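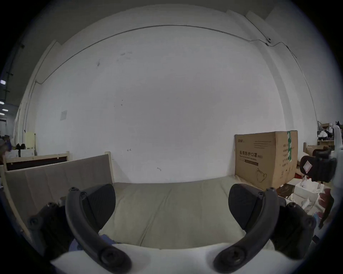
Figure 5. Gripper open in front of the cushion, carton at the far end.

3 shares | 17 comments

Section 5. Preparing a Household Task Area

5.1 Purpose of this section

The Jernstead Household Task Guide covers the hand-held gripper and the Grerkero arm, which uses the same style of fingers. This section explains how to prepare a seating or resting area for practice, and what may reasonably be expected of the arm when it is given the same work.

Customers often ask whether the arm can tidy a room without help. At the present release it cannot. It can perform certain parts of the job under supervision, in an area that has been prepared as described in 5.3. Choosing which objects belong in the room, and where they should go, remains the task of the operator.

5.2 What the arm can and cannot do

Supported with supervision:
– Picking up a light, rigid object with two flat, opposite sides, provided the object fits between the pads.
– Setting an object down on a firm, level surface.
– Pushing a small empty carton along a smooth floor.

Supported for practice only:
– Lifting the corner of a thin cushion.
– Drawing a folded blanket toward the arm.
– Placing a small box on a soft surface.

Not supported:
– Lifting or carrying a large carton with one gripper, whether the carton is full or empty.
– Lifting a whole mattress or a long cushion.
– Handling cables, glassware, sharp tools, or anything hot.
– Any task within reach of a child or a pet.

The combined weight of the object and its contents must not exceed 900 grams. Weigh the object if its contents are not known. The printing on a carton is not a reliable guide to what is in it – cartons are often used again for other goods.

NOTE: Soft goods remain the most difficult household items for the arm. A cushion changes shape when it is gripped, and the part that was level before the lift may no longer be level after it. Operators should expect repeated failures in this group of tasks and should record them in the same way as successes.

5.3 Preparing the area

1. Select one task from the task card. Do not combine tasks during a first session.

2. Check that the cushion lies flat on its base. If it can slide, secure it with the straps supplied in the Wesine accessory kit.

3. Inspect any frame, post, or backrest beside the cushion. The fingers curve outward and need more side clearance than the pads alone would suggest. Mark any hard edge that lies within the path of the fingers.

4. Remove from the cushion every object that is not part of the task. A large carton may stay at the far end as a landmark, but it must be entered on the task card as a fixed object.

5. Look for cables on the walls and floor. A cable that hangs below its clips should be fastened again before the arm is powered.

6. Move open packaging and loose items out of the working area. Swivel chairs should be moved as well, or locked in place.

7. Confirm that all persons know where the working boundary is. Hands must be kept outside it whenever the arm is powered.

CAUTION: Pinch hazard. Do not place fingers between the pads or behind the finger joints while the arm is powered, even if the arm is not moving.

5.4 Practicing the task by hand

The hand-held gripper allows the operator to try a task before it is given to the arm. If a task cannot be completed by hand with the gripper, it should not be assigned to the arm.

1. Check the screws at the finger joints and the bolts on both brackets. Tighten any that are loose.

2. Wipe the pads with a dry cloth.

3. Open the gripper fully and confirm that the pads face each other.

4. Approach the object slowly, keeping the object between the pads. Stop before contact and check that neither finger will strike the backrest or frame.

5. Close the gripper until the object is held. Do not squeeze further.

6. Lift the object a short distance, hold it still, and return it to its starting place.

7. Repeat until more than 17 attempts have been entered on the task card. Attempts in which the operator steadied the object with a free hand are to be marked "assisted."

NOTE: A person makes small corrections without noticing them. Success by hand shows that the fingers are suitable for the object. It does not show that the arm will find the object, or recover if the object slips.

5.5 Moving from practice to the arm

Begin with the lowest speed setting. One operator shall remain at the stop button throughout the session and shall have no other duty. Leave the furniture in the position used during practice, as a small change in the angle of a cushion or panel may be enough to cause a missed grip.

End the session if any of the following occurs:
– The arm touches the wall or the furniture frame.
– The same object is dropped 3 times in a row.
– A person or animal crosses the boundary.

Where a task fails by hand as well as with the arm, consult the Đàm finger chart in the appendix before changing the pads. Other pads may be fitted only if they are listed for the installed fingers.

5.6 After the session

Power off the arm and open the gripper before leaving the area. Inspect the cushion cover for marks or pulled threads. Store completed task cards with the unit log.

Continue to Section 6, Shelves and Cabinets.

Contact Jernstead Customer Support | © Jernstead. All rights reserved. | Back to top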